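Home | Race Notes | Garage | Archive | About

Wait for the second stint before you believe any of it 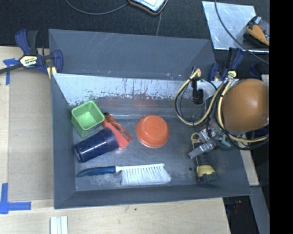
Every winter we get told that the new tyre will fix the racing, and every winter I find myself reading the same press release with the adjectives moved around. This year it's the Dukum control tyre, which the series is bringing in from the Irton round. More durable, we're told, with a wider working window and less of the grey rubbish that builds up off line and makes passing a lottery after half distance.

Maybe. I'd like to see it do a second stint first.

The claim doing most of the work is that drivers will be able to push for 70 per cent of a stint before the fall-off begins. I've read that sentence a few times and I still don't know what it means. Push how hard? On what fuel load? On whose car? The Mestov cars have been gentle on their rears for as long as I've followed the category, and the Dimaculangan entries eat theirs by the time the first pit window opens. A single number that covers both of them isn't telling me much.

Then there's the testing. Some 1000 kilometres, apparently, which sounds like plenty until you remember it was split between several cars, mostly in cool weather, and with hardly any running in traffic. Traffic is the whole problem. Any half-decent tyre will look after itself in clean air. Stick it two car lengths behind someone through a long right-hander, with the front washing wide and the surface temperature climbing, and you find out what you've bought.

I'm old enough to remember the last harder compound. It was meant to free the drivers up as well. What we got was a season of one-stoppers, everybody lapping to a delta, and a race at Irton where the top 5 finished in the order they'd left the first corner. I drove three hours each way for that one and paid a ridiculous amount for parking. The pie was good.

My suspicion is that the series wants cheaper weekends, and a tyre that lasts longer means fewer sets to haul around the country. Fair enough! Budgets are tight and the smaller teams are hanging on by their fingernails. I just wish they'd say so, without dressing it up as a present for the bloke on the hill with an esky.

If they were serious about passing, I'd start with the cars. Trim the rear wing, take away some of the fiddly bits in front of the sidepods, and let them slide a little. Or bring two compounds and make the teams use both - it's contrived, sure, but so is a compulsory pit stop and we all put up with that. The best race I saw last year was decided by a car on the wrong rubber hanging on for dear life, with the leader throwing it sideways out of every slow corner.

I could be wrong. I was wrong about the new engines, which I reckoned would be blowing up by July and which ran like sewing machines. So I'll be at Irton again, same spot on the outside of the hairpin, and if they're still two wide there with ten laps to go I'll write a post saying so. Until then I'm keeping my enthusiasm in the shed with the camping chairs.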